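The Corner Room, Before and After the Blinds

Wed 1 May

We finally did something about the window! Anyone who has followed the Brovside pages since October knows how I went on and on about the afternoon glare in the corner room. It faces the parking lot, it gets the sun full on from lunch onward, and for the longest time all we had was a bedsheet on a tension rod (please don't look for pictures of that, I deleted them).

So I ordered the wide-slat white ones from Revano, the kind you lower on a cord. They took 12 days to come and 45 minutes to hang, and most of that was me looking for the right drill bit. I went back and forth on the slat width - narrow ones look neater in the catalog, but my old narrow ones were a pain to dust and I wasn't going through that again.
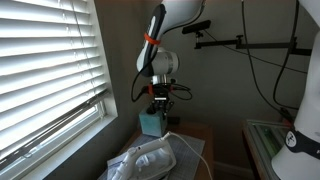 Blinds down, sun behind them, and the little wooden table near the corner.

I love how the light comes through the slats now. You still know it's a bright day out there, but the rest of the room stays nice and dim, and the gray walls go really soft in it. I was nervous about those walls. The can said Prenberg Gray and on the lid it looked like wet cement, but I'm so glad I stuck with it (two coats, plus a bit of touching up by the door). Next to all that gray the white trim on the window looks much crisper than it ever did against the old beige.

The table came from the Heinonen sale for 28 dollars. It's small, it's wood, and it goes with everything, so I'm counting it as a win. I've been told I should sand it and put a fresh finish on it. Maybe!

Still on my list: a proper cleat for the blind cord, a bit of caulk along the sill, and some kind of lamp for the evenings. If you have the same blinds and found a good way of keeping the cord tidy, drop me a line through the contact page - I've tried two kinds of hook so far and didn't like either one. The hallway is next, and I'm already arguing with myself over paint chips.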